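### 3.2 Turnout and trust after the Teker boundary reform

One of the most striking things in our material is how quickly voters noticed the new boundaries. Before the reform, the district of Teker elected its council from a single list, and the hill settlements seldom saw a candidate in person. The reform divided the district into 12 wards, each with its own seat, and moved the local vote to April so that it no longer clashed with the national campaign. We expected a slow response. What we found was far livelier!

Our survey reached 1,000 registered voters across the district, and we followed it with 133 longer interviews in Ccori and Plirnutell, the two towns where the old council had been least popular. People in Ccori talked about the council with real warmth and a good deal of detail. They knew the name of their councillor, they knew when the ward meetings were held, and many could tell us which road repairs had been argued over and why. In Plirnutell the mood was cooler, but even there the interviews ran long — several people came back the next day with papers they wanted us to read.

The courts played a part too. Two of the new wards were challenged on the grounds that they split a long-standing farming community, and the regional judges ordered one line to be redrawn. Among those we interviewed, the ruling did more for trust in the reform than any leaflet from the electoral office. Several opponents of the reform told us they had voted for the first time in years once the judgment was published. 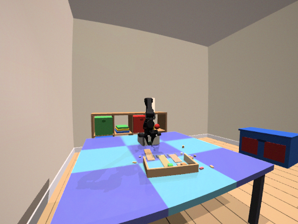

**Figure 4.** Simulated tabletop with a purple-blue and cyan checkerboard surface and a black robot arm at the far side.

### 3.3 New parties and the older ones

The smaller wards opened the door to newcomers. A candidate needed only 50 signatures to stand, and the Grimby list, which began as a campaign over bus fares, put forward names in every ward. It is a wonderful case for anyone interested in how parties grow, as its members had no shared position on tax, schools or policing when they first met. Those positions were worked out in public, ward by ward, and not always in the same direction.

The older parties were slow to answer. In Ccori they kept their usual candidates and lost ground. In Plirnutell they held open selection meetings, and the Grimby list made much less headway. We return to this contrast in Section 4, where the ward results are set beside the interview material.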